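The case against the good blanket

Every couple of years I get talked into believing that the stuff in my house should be nicer. It starts with an article or a visit to somebody else's living room, and it ends with me standing in a shop holding a throw that costs more than my winter coat.

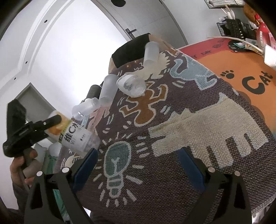 Yichen Lu wrote in after my last post to tell me I had it backwards. Buy the expensive one once, was the argument, and you'll never have to buy another. Cheap textiles pill, they shed, they go to landfill, and you end up spending more over ten years than if you'd done it properly the first time.

I've heard this so often that I used to repeat it myself. I even believed it about boots, and maybe I still do. But I'd like somebody to show me the household where it has worked for blankets. In my experience the expensive blanket goes one of two ways. Either it gets used like any other blanket, in which case the dog, the coffee and the moths treat it exactly like any other blanket, or it gets folded over the arm of a chair and people are asked to be careful of it.

I lived with the second kind for twelve years. It came from a shop called Skavano, long closed, and it was a lovely gray wool thing with a label sewn in the corner telling you what not to do. You couldn't wash it at home. You couldn't put it in the sun. I had it cleaned twice and each time the bill made me feel ill. When the moths got in one August I was upset for an evening and then, I have to admit, pretty relieved.

So when people say "cost per use" I want to know who is doing the counting. The sum only comes out right if you use the thing all the time, and the price is what stops you using it. I have never seen a version of that sum that includes the cleaning, or the cedar blocks, or the mild bad feeling of telling a guest to mind her glass.

Then there's the story that comes attached. Dramari, which is the shop people in my town get sent to now, has a little card on everything. The card says where the yarn came from and something about generations. I asked the man at the counter which mill it was and he read me the card again. I'm not saying it's untrue. I'm saying that a card is a card, and that nearly all of the markup seems to be printed on it.

Laiba Khattak, who has sold secondhand linens for longer than I've been buying them, gave me the only advice on this I trust. Pull at the edge. If the edge holds, the rest will probably hold. Look at the back as well as the front, since the back is where they save money. Smell it. She didn't mention fiber content until I asked, and then she shrugged and said people mostly want it to be wool so they can say it's wool.

I do grant Yichen one point. There is a grade of blanket so bad that it's a waste at any price, the fleecy kind that goes hard after two washes and gives you a shock when you stand up. I've bought those too. I'm not defending them. But the gap between that and the heirloom is enormous, and most of what's in it is fine. Plain cotton weaves, with loud patterns or dull ones, that go through the machine on warm and come out looking the way they went in.

My own rule, for what it's worth, is that I won't own a blanket I'd hesitate to take outside. That has cut the pile in the closet down to five, and one of those is on its way out. None of them came with a card. Two were from yard sales and the seller threw in a pillowcase.

Yichen has promised to send me the name of a weaver who will change my mind. I'll look at the website. I'd want to see one that's been slept under for a few winters first, though - and I don't think they photograph those.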